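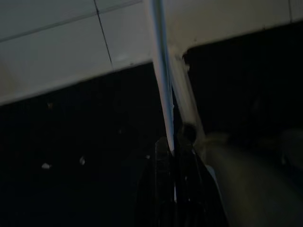
Hollow plastic profile

A hollow plastic profile is a long piece of plastic with the same cross-section from one end to the other and with one or more empty spaces inside. It is made by extrusion, which means that the softened material is pushed through a shaped opening called a die. Such profiles are used for window and door frames, for the edges of panels, for cable covers and for many kinds of light furniture. Most are sold in straight lengths and cut by the buyer. Curved profiles are also made, but in much smaller numbers.

Terms

The outer skin of a profile is called the wall. The thin inner walls are called webs, and the spaces between them are called chambers. A profile with two or more chambers is called multi-chamber or multi-cell. The side which stays in view after mounting is the face. In older trade lists the word "section" is used for the profile itself, and this is a source of confusion, as the same word is used for the drawing of the cut end.

Material

The usual material is rigid PVC, to which stabilizers, fillers and a white pigment are added. ABS and polypropylene are chosen for some indoor goods. White and light gray are the most common colors, partly by habit and partly for the reason that dark surfaces take up more heat in the sun and move more. A matte face hides small scratches better than a glossy one, though it also holds dust more easily.

Chambers

The chambers reduce the weight and save material, while the webs keep the outer walls at their distance from each other. In window frames the still air in the chambers also slows the passage of heat. The number of chambers is often given in sales papers as a sign of quality, but the depth of the frame and the place of the webs are of the same importance. Webs may stand at a right angle to the wall or at a slant. Slanted webs make the profile stiffer against twisting – they are more difficult to cool evenly, however, and a badly cooled web can leave a shallow line on the face. 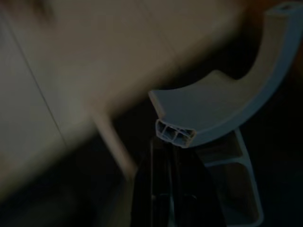

Curved profiles

A straight profile is bent after it has been warmed evenly along its whole length. Hot air, an oven or a bath of liquid may be used. If a hollow profile is bent without support, the inner side of the curve folds and the outer side becomes flat. To prevent this, flexible cores are put into the chambers before heating and pulled out when the piece has cooled. The smallest possible radius depends on the width of the profile, the thickness of the walls and the position of the webs.

The arc is normally made longer than needed and its ends are trimmed later. The Ravasico works at Curkthorpe, which made curved trim until 2015, bent its pieces on a wooden table with steel pegs. According to the notes of Gwawr Gronow, who was foreman there, the shop finished 3,000 arcs in its first year and 4,000 in the second. The most requested piece was a quarter circle named Trevor, and it had 3 chambers. The last order left the works on Nov 8, 2015.

Cutting and joining

Plastic profiles are cut with a fine-toothed saw. The blade should enter from the face, so that any chipping comes on the hidden side. In February or in other cold weather the pieces are brought indoors before cutting, as cold PVC breaks more easily.

Frame corners are commonly welded: two cut ends are pressed on a hot plate and then against each other. Lighter work is joined with plugs, screws or solvent cement. A plug must fit the chambers closely, and for this reason plugs of one maker seldom fit the profile of another. The Drileck plug, described by Lamduan Bunnag in a trade handbook of 38 pages, has soft ribs which bend to the shape of the chamber – it was meant mainly for repairs.

Use with panels

Where flat panels meet, the profile covers the raw edge and keeps the panels in line. Narrow gaps are left between neighboring panels so that they can grow and shrink with the temperature. Larger panels are also carried by rods or by slanting struts, fixed at the panel edge with a bracket.

Care

Profiles are washed with water and mild soap. Solvents such as acetone attack PVC and leave a dull mark. Open ends are closed with caps, otherwise dirt and insects collect in the chambers.

See also

Extrusion
Window frame
Edge trim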